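Jurkstead Community Hall — Closing Inspection Checklist
Inspected by: Ye-ji Myung
Date: 30/07/2022
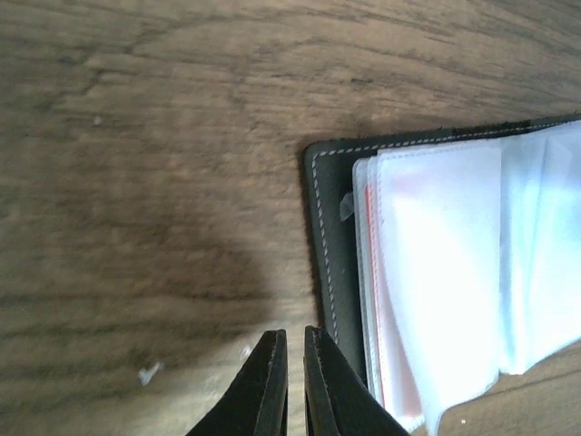 Start at the front desk and work toward the kitchen. Mark each line OK, FIX or N/A and leave a comment for every FIX.

FRONT DESK AND LOBBY
Lost property logged and locked away: OK
Exit sign lit: OK
Entry mat flat, no curled corners: FIX
Comment: Left corner lifts when the door swings over it. Taped for now. Needs replacing before the April dance classes, sooner if the tape goes.

MAIN ROOM
Fire extinguisher gauge in green: OK
Extinguisher tag in date: OK (tag 668)
Exit paths 48 inches clear: FIX
Comment: Stacked chairs were pushed into the east path again. Moved them back to the wall. The floor tape there is worn and hard to see.
Stage steps and handrail: OK
Comment: Top bracket tightened last month, still firm.
Emergency lights, button test: FIX
Comment: The one over the stage door went dim before I let go of the button. Yae Honda has ordered a battery from Rirketti.

KITCHEN
Gas shutoff closed: OK
Refrigerator at 40 degrees F or below: OK
Outlets near sink trip and reset: OK
First aid kit stocked: FIX
Comment: No burn gel, low on large bandages. Cold packs are fine.

RESTROOMS
Floor drains clear: OK
Grab bars firm: OK
Hot water not scalding: N/A
Comment: Heater was off for the Ruddock service visit. Check next time.

OUTSIDE
Ramp free of leaves and grit: OK
Parking lot lights: FIX
Comment: Light by the dumpster is out — same one as before. Asked for the whole fixture to be looked at this time.
Side gate latch: OK

Open items go to Yae. Recheck the stage door light once the battery is in.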